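What Is a Brand, and Why Does It Have a Slogan?

Print this page | E-mail this page

Suppose you and your neighbor both sell lemonade. Same lemons, same sugar, same wobbly table. Your sign says LEMONADE. Hers says SUNNY HYE-JIN'S FAMOUS LEMONADE, and it has a drawing of a lemon in sunglasses. She has been open for 23 minutes and is famous with her uncle.

Guess who has the longer line.

Your neighbor has made a brand. A brand is everything people think of when they hear a name: the colors, the little drawing, the song that gets stuck in your head during math. Companies spend a lot of time on this. Grown-ups sit in long meetings and argue over whether a blue is friendly enough.

Where does the name come from?

Sometimes it is a person's name. Sometimes it is a real word, like the name of a fruit or a river. And sometimes somebody makes it up. Si-woo Seok used to think up names for a living, and he once wrote a list of 200 for a company that sold bedding. Two of his favorites were Sturar and Cledano. Neither one means anything. A word that doesn't mean anything can be taught to mean "soft pillows," if you repeat it enough.
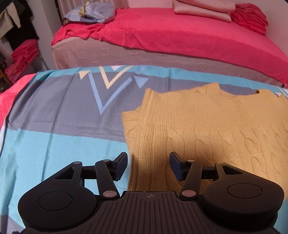

Two beds, one with a bright red sheet.

The company picked Clurnex. Si-woo says it sounds like a cough medicine, but they had already paid him.

What is a logo for?

A logo is a small picture or a special way of writing the name. It has to work when it is huge, on the side of a truck, and when it is tiny, on a tag inside your collar. That is harder than it sounds. Try drawing a dragon with 30 scales, then draw it again the size of a pea. Now you have a green smudge. Lots of companies started with the dragon and ended up with a circle. 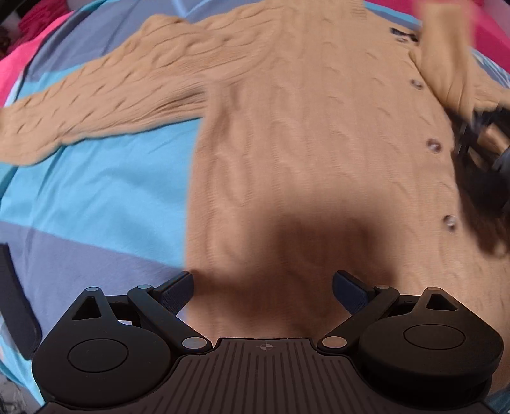 Once people know a logo, they start to have feelings about it. You might trust one cracker box more than the box next to it, even if you have never tasted either. The cracker company is delighted about this.

And the slogan?

A slogan is a short line that goes with the name. Most are 4 words or so, because you are busy and so is the person driving past the billboard. A good one is easy to say. Plenty of them don't say much at all — "Feel the Difference" could be selling socks, soup or a dentist.

Does a brand make the thing better?

No. A sweater is just as warm with the label snipped out. But a brand does make a kind of promise. If Duangkaew noodles were tasty last February, you expect them to be tasty now, and if they aren't, you'll tell everyone at lunch. Companies worry about lunch more than you would think.

Try it yourself

Pick something dull in your house, such as a spoon. Give it a name, a logo and a slogan. Then try to get someone in your family to want that spoon more than all the other spoons.

Print this page | E-mail this page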